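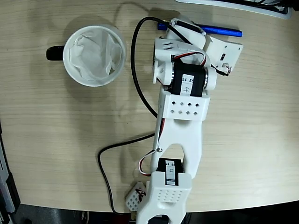 To: Cunemton desk and pen list
From: Ruth Lockwood
Re: Mugs for pens, lined or not

Dear all,

Thank you to Reece for his message, which I have read two times. I answer his points in the order he wrote them.

Reece Tunstall wrote:
> I have been keeping my pens in an old mug since August and two of them
> have now got scratched at the end where they knock against the inside.
> Someone at the Cunemton meeting said to put a lining in it. Does it
> really help, or does it only collect dust? Also, what are people doing
> about the table itself? Mine is pale wood, it is oiled and not varnished,
> and I have got a blue mark on it already that will not come out. I paid
> 40 for the pen and I don't even want to say what I paid for the table.

First the mug. I use a white one with a black handle, and I put a soft white lining inside. I do not fold it nicely, I only push it down with the fingers and let it be crumpled, as the folds hold the pen better than a flat lining does. With a flat one the pen slides to the wall and you hear the same knock again. The lining does collect dust, Reece is right in this. I change mine when it becomes grey and I don't think more about it.

Please do not use the felt sheets from Praletti. I bought a pack of 80 and they leave small hairs, and the hairs go into the cap of the pen. I have still most of the pack, if somebody wants them for another purpose.

I must also admit that I am not very disciplined. The blue pen is more often on the table than in the mug, because I take it, write one line, and put it down where my hand is.

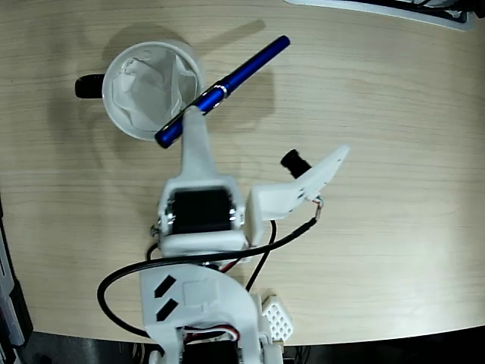
Blue pen against the rim of the lined mug.

Now to the table. Mine is also light wood, of a honey colour, with a fine grain and a curved front edge. I had one ink mark on it last year, near the edge where I sit. I tried the cleaner from Rumeteo which was recommended on this list (message 121, I think) and it made the mark paler but also the wood around it, so I had then a pale spot instead of a blue one. After this I put oil on the whole top, 2 thin coats with one night between, and now I must search for the place if I want to show it to a visitor.

So my advice to Reece is to try first on the underside, where it is not seen. And do not rub across the grain - I did this at the beginning and it was a mistake.

One question from my side. Has anybody used the oil from Kanaujia on a table where one also drinks tea? The tin says nothing about hot cups, and I don't want to learn it by experiment.

With kind regards,
Ruth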